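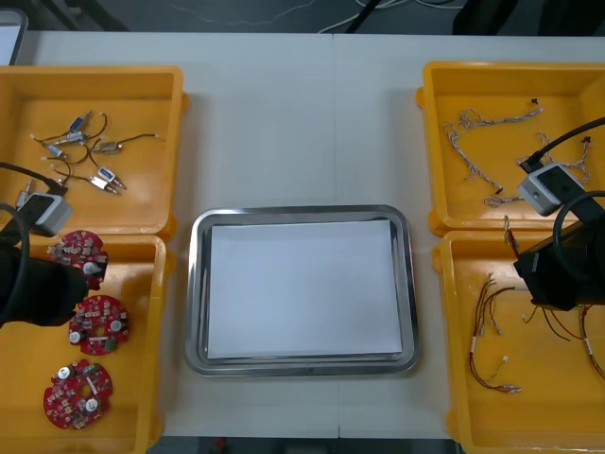
Segunda-feira, 17 de junho de 2019

A Sketex, empresa de media digitais com escritório no Porto, anuncia a abertura ao público do Flernitz, um serviço de publicação para fabricantes e revendedores que querem ter os seus catálogos na Internet sem manter um sítio próprio para cada mercado. O serviço esteve em fase fechada desde o inverno e passa agora a aceitar inscrições de qualquer empresa da União Europeia. Foi pensado para artigos que o comprador dificilmente distingue pelo nome. Componentes elétricos pequenos, azuis, cinzentos ou prateados, com terminais metálicos curtos e ligados entre si por fios escuros e finos, como os que estão no tabuleiro amarelo do lado esquerdo, aparecem muitas vezes nos catálogos com uma referência de doze caracteres e mais nada. O Flernitz permite juntar à referência um texto curto, um vídeo, um desenho técnico e uma lista de artigos compatíveis, e publicar tudo ao mesmo tempo no sítio do fabricante, nas páginas dos revendedores e no boletim enviado aos clientes.

A fase fechada contou com 8 empresas, que colocaram no sistema 164 famílias de produtos em português, espanhol e inglês. Segundo Fikri Pillai, diretora de produto da Sketex, a parte mais demorada foi a revisão dos textos antigos. "Recebemos catálogos onde a mesma peça tinha três nomes diferentes, conforme o ano em que a página foi escrita. O programa pode avisar que existe uma diferença, mas a decisão sobre o nome correto fica sempre com o fabricante", afirma.

O serviço funciona no navegador e não obriga a instalar programas. O cliente envia uma folha de cálculo ou liga o Flernitz ao sistema de gestão que já utiliza. Depois disso, cada artigo recebe uma ficha, e cada ficha pode ser editada por mais do que uma pessoa, com registo das alterações. Os revendedores recebem um código para colocar nas suas páginas, e quando o fabricante corrige um dado na ficha, a correção aparece em todas as páginas onde o código está colocado. As agências que trabalham para vários fabricantes podem ter uma só conta e mudar de cliente dentro dela.

O desenho do sistema foi feito em conjunto com a agência Østergaard, que é responsável também pelos modelos gráficos. Existem sete modelos na versão que é hoje apresentada. Todos foram preparados para telemóvel em primeiro lugar, porque na fase fechada os técnicos de manutenção consultavam as fichas principalmente no local de trabalho, com o telefone na mão e com rede fraca. Por esse motivo as fichas mostram primeiro o texto e as medidas, e carregam os vídeos apenas a pedido do leitor.

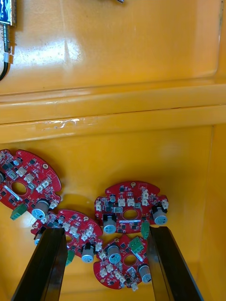 Uma das funções mais pedidas pelos participantes foi a pesquisa por aspeto. No Flernitz, o fabricante pode classificar os artigos por forma, cor e tipo de acabamento, e o comprador encontra o que procura mesmo quando não conhece a referência. Esta classificação é feita à mão, com listas de palavras que cada empresa adapta ao seu vocabulário. Quem tem diante de si placas de circuito vermelhas e redondas, como as quatro que se encontram espalhadas no fundo da caixa amarela, pode escrever "placa redonda vermelha" e recebe a lista de todas as fichas que têm estas três palavras. A pesquisa aceita o singular e o plural, e reconhece as variantes do português de Portugal e do Brasil, por exemplo "ecrã" e "tela".

Dindo Galang, responsável comercial da Sketex, considera que esta função interessa sobretudo aos revendedores pequenos. "Um balcão com duas pessoas recebe todos os dias chamadas de clientes que descrevem a peça pela cor. Até agora, a resposta dependia da memória de quem atendia o telefone. Queremos que a resposta esteja também na página, e que o cliente possa vê-la antes de ligar", explica.

As estatísticas de leitura fazem parte de todos os planos. O fabricante pode ver quais fichas foram abertas, em que língua e a partir de que revendedor, e também as pesquisas que terminaram sem resultado. A Sketex não recolhe o nome nem o endereço de correio eletrónico das pessoas que consultam as fichas, e os dados de leitura são guardados em servidores situados na Irlanda e nos Países Baixos.

O plano de base inclui até 1.000 fichas e um utilizador administrador. O plano para agências não tem limite de clientes, e o preço é calculado segundo o número de fichas publicadas em cada mês. As empresas que participaram na fase fechada conservam as condições que tinham até ao final do contrato. A tabela completa de preços pode ser pedida ao departamento comercial, que responde em português, inglês e espanhol.

Em agosto será publicada a primeira atualização, com duas novidades. A primeira é a ligação ao Grimstead, o arquivo de vídeo que a Sketex mantém para clientes de formação profissional. Com esta ligação, um vídeo de montagem que já está no arquivo pode ser mostrado na ficha do artigo sem ser enviado outra vez. A segunda é a exportação das fichas para impressão, pedida por empresas que continuam a distribuir um catálogo em papel nas feiras do setor. Uma versão em francês está em preparação, mas a empresa não indica ainda uma data para ela.

"Trabalhamos há muito tempo com conteúdos para museus e para editoras, e aprendemos ali a tratar com cuidado as legendas e as traduções. Um catálogo industrial precisa do mesmo cuidado, mesmo se o leitor fica na página só meio minuto", acrescenta Fikri Pillai.

As empresas interessadas podem pedir uma conta de ensaio, válida por 30 dias, com todas as funções do plano de base. No fim do ensaio, as fichas criadas podem ser descarregadas em formato aberto, também no caso de a empresa não querer continuar. A Sketex organiza sessões de apresentação pela Internet, com inscrição gratuita, nas quais é possível trazer uma parte do próprio catálogo e ver como fica depois de importada.

Sobre a Sketex

A Sketex produz e distribui conteúdos digitais para empresas, editoras e instituições culturais. Desenvolve o serviço de publicação Flernitz e o arquivo de vídeo Grimstead. Tem equipa no Porto e colaboradores em Vigo e em Aarhus.

Contacto para a imprensa

Dindo Galang
Departamento comercial e comunicação, Sketex
Os logótipos e as capturas de ecrã do Flernitz são enviados a pedido dos jornalistas.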